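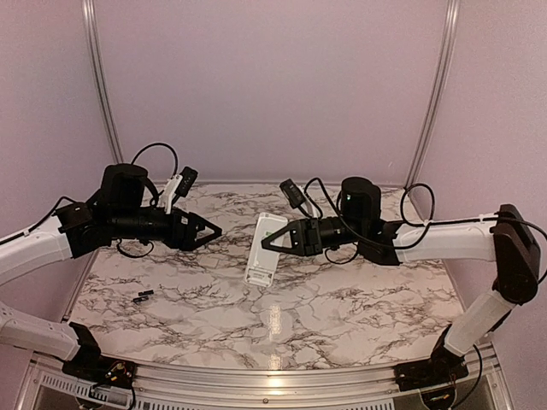
Maintenance Notes on the Two-Arm Cell

The two-arm cell at Hollen was due for its scheduled service on 4/11/22. I carried out the work with my colleague Archana Semwal, and I am recording the procedure for anyone who looks after similar equipment.

Power was isolated first. Each arm was then supported by hand while the base fasteners were checked for tightness. Two screws on the left base had loosened slightly and were reset. The counter stood at 661 hours; our schedule calls for a full inspection every 700, and we saw no benefit in waiting.

Cables received the most attention. A loop at the wrist must be long enough to allow full rotation — but a loop that is too long will catch on the gripper. We moved each wrist through its range slowly and watched the slack at both ends of travel. One camera lead was rerouted and clipped again.

The camera brackets were tightened next, and both cameras were recalibrated. Any change in bracket angle, however small, requires this step. The gripper fingers were wiped down and their closing position was set to zero.

The cell then ran 100 cycles at reduced speed without a fault. The remaining item is a spare wrist cable, on order from Telow and expected in October.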